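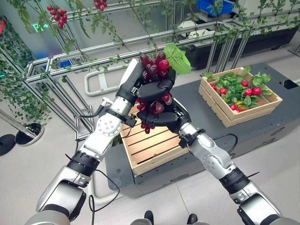
Alper Tekin
Responsable des démonstrations et de l'apprentissage par téléopération, Stirneo

Publié le 11 avril 2024

Apprendre la cueillette à un robot : notes sur une campagne de téléopération

Le présent billet rend compte, à titre personnel, de la campagne de démonstrations que notre équipe a conduite au mois de mars dans le cadre du projet Castow. L'objet en était limité : enseigner à un robot à deux bras la prise d'une grappe de raisin, son transfert d'une main à l'autre et sa dépose dans une caisse en bois à claire-voie.

Le choix de la grappe appelle quelques précisions. Un fruit isolé se saisit selon une géométrie assez stable. La grappe, pour sa part, pend, pivote et se présente différemment à chaque essai. Nos premières consignes prévoyaient une prise à une seule main, par le haut. Elles ont été abandonnées après deux séances au profit d'une prise conjointe, la main gauche enveloppant le dessus et le côté, la main droite soutenant l'ensemble par-dessous. Les opérateurs l'adoptaient déjà spontanément dès qu'on cessait de leur imposer un geste.

Six opérateurs ont été formés au poste de commande, à raison de 15 séances chacun. La consigne écrite tient en une page. Elle demande de marquer un arrêt avant la fermeture des doigts, de ne pas corriger la prise pendant le déplacement et de mener chaque démonstration à son terme, y compris lorsqu'elle est manifestement compromise. Ce dernier point a suscité des réserves – certains collègues auraient préféré interrompre et recommencer – mais il a été maintenu. Les épisodes manqués sont étiquetés comme tels et conservés dans un lot distinct.

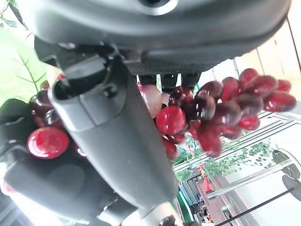 Temps de lecture : 3 minutes

Les vues rapprochées tiennent une place importante dans notre travail de relecture. À cette distance, les grains allongés, du bordeaux profond au rouge cerise, portent des reflets blancs très marqués, et un doigt suffit à masquer une partie du fruit. L'annotateur qui ne disposerait que de ces vues hésiterait souvent sur l'étendue réelle de la prise. Nous avons donc retenu pour règle de confronter systématiquement la vue rapprochée et la vue d'ensemble avant toute validation.

À l'issue de la campagne, le corpus comptait 2 479 démonstrations. La relecture, effectuée sous Cado, en a écarté 84 pour défaut de synchronisation entre les bras. Le reliquat a été transmis à l'équipe Shetty, chargée de l'entraînement.

Deux enseignements me paraissent devoir être consignés. Le premier concerne le rythme : les démonstrations les plus rapides se sont révélées les plus difficiles à annoter, les phases d'approche et de contact s'y confondant. Le second tient à la régularité des opérateurs, qui diminue sensiblement en fin de séance. Nous avons raccourci les créneaux en conséquence et introduit une pause obligatoire à mi-parcours.

La question de la dépose demeure ouverte. Les opérateurs ne s'accordent pas sur le moment auquel la main inférieure doit se retirer, et la consigne actuelle leur laisse toute latitude à cet égard. Une version révisée leur sera soumise avant la reprise des séances.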